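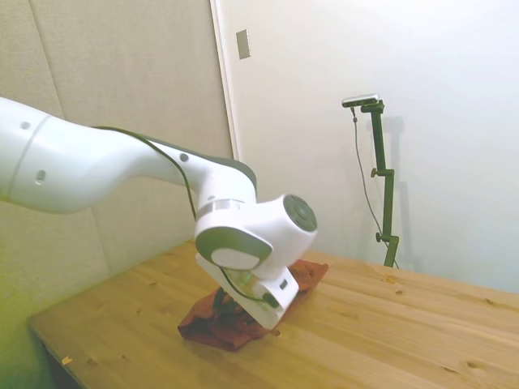 A softwood tabletop should be dusted dry before any damp cloth is laid on it, according to Rostami, and the cloth should be turned to a clean fold whenever it starts to drag. The advice appears with small variations in most care sheets for pine tabletops, the flat working surfaces of tables made from the wood of trees in the genus Pinus. Such tops are used in kitchens, dining corners and workrooms, and are usually sold either raw, oiled, or under a clear finish.

Construction

Solid pine tops are made by edge-gluing sawn boards into a panel. Boards are commonly laid with the direction of the growth rings alternating, which limits cupping across the full width. The Gakel pattern, common in small dining tables, uses boards 17 mm thick with two battens screwed across the underside. The screw holes in the battens are slotted so that the panel can swell and shrink with the seasons. Where the slots are omitted, the top may split along a glue line or close to a knot.

Thicker tops stay flatter but are heavier, and are generally reserved for benches and worktables. Veneered pine over a sheet core is also made. It moves less, although it can be sanded only lightly.

Grain and knots

Pine has a marked difference between earlywood, which is pale and soft, and latewood, which is darker and denser. On a flat-sawn face the two show as bands of uneven width, close together in slow-growth wood and farther apart in fast-growth wood. The latewood resists wear better. After long use, or hard scrubbing, the earlywood sinks and the bands can be felt with a fingertip.

A knot is the base of a branch enclosed by the growing trunk. Tight knots, also called intergrown knots, are continuous with the surrounding wood. Loose knots are ringed by bark or resin and may fall out as the board dries. A branch cut straight across leaves a round knot; one cut at an angle leaves an oval. The grain bends around both. Color runs from amber to dark brown, often with a darker ring at the rim.

Grading at the Dernitz mill separates boards by the size and soundness of knots. In one count there, 1,322 panels out of 3,000 were passed for table use without plugging. The remainder were plugged, cut down for drawer parts, or sold as shelving.

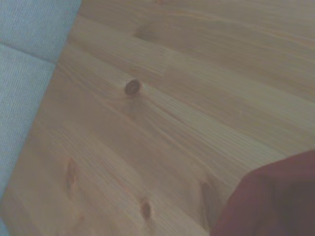

Cleaning

Routine cleaning is done with a soft cloth, wiped along the grain. Wiping across the grain pushes crumbs and grit into the earlywood and can leave fine scratches. Cotton and microfiber are both suitable. Strongly dyed cloths – red and brown ones in particular – are best washed separately before first use, as loose dye can stain a raw or worn surface.

Water should not stand on an unfinished top. A wet cloth left bunched in one spot may raise the grain within 10 minutes, producing a rough patch that needs light sanding once dry. Resin that seeps from a knot is scraped off when hard, and the residue is taken up with a little alcohol on a rag.

Finishes

Soap finish, oil, wax and clear lacquer are all used. Soap keeps the wood pale but has to be renewed often. Oil deepens the color and brings up the knots. Lacquer gives the best protection against spills, though local repair is difficult. Vesia tops are supplied with a matte lacquer on the upper face and a single sealing coat below.

All pine darkens with exposure to light, turning from cream to honey and later to orange. Areas kept covered by a cloth or a tray stay paler.

Use with fixed seating

Where a table stands against an upholstered bench, a gap is normally left so that the edge of the top does not rub the fabric. Oiled tops need full curing time before the bench is pushed in. Pale fabrics show oil marks readily.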